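Search the list archive Search Clear
Reading time: 2 minutes

To: Equipment Planning list
From: Geert Verbeke
Date: Sun 23 June
Subject: Re: Second folding cell, budget lines for January

Dear colleagues,

Thank you to Mi-kyung Um for setting out the open points so clearly. My replies follow her message.

> On behalf of the Listow site, I should be grateful for a decision on
> three matters before the budget is closed.
> 1. Whether the second cell is to have two arms, as the first has.
> 2. Whether the table and enclosure are to be bought from Hermans or
> built in our own workshop.
> 3. Which budget line carries spare grippers and cables.
> Mi-kyung Um

On the first point, the request is for two arms. Cor Stevens has looked into a single-arm cell and does not recommend it for garments, although it would lower the purchase price. The quotation from Jaddale stands at 2,475 per arm, excluding delivery, and is held until the end of January.

On the second point, members who have not visited the cell may find it useful to see the general arrangement before they compare the two offers. 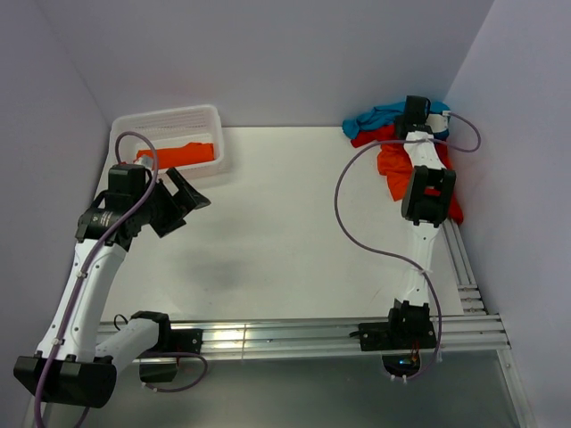

Folding cell at Lesow: two arms on the front rail, basket at the back wall, clothing at the right.

Hermans has quoted 722 for the rails and walls together. Our workshop estimate is lower, but it leaves out labour, and Amber Wouters has asked that this be corrected before the figures are compared. The new enclosure should keep plain, light walls and both arm bases should be clamped to the rail – the mounting plates we hold in stock are made for that arrangement. Baskets may be charged to general supplies.

On the third point, I propose a separate line of 3,000 for spares, to cover grippers, cables and cable ties for both cells. A replacement cable is listed at 165. Spares were charged to maintenance last year, and the true cost of running the cell was difficult to establish as a result.

Chepkoech Mwaipopo will enter the agreed amounts in the planning sheet. Objections should be sent to her directly, with a copy to this list. The delivery address for the second cell remains Listow unless the site informs us otherwise.

Yours sincerely,
Geert Verbeke
Equipment Planning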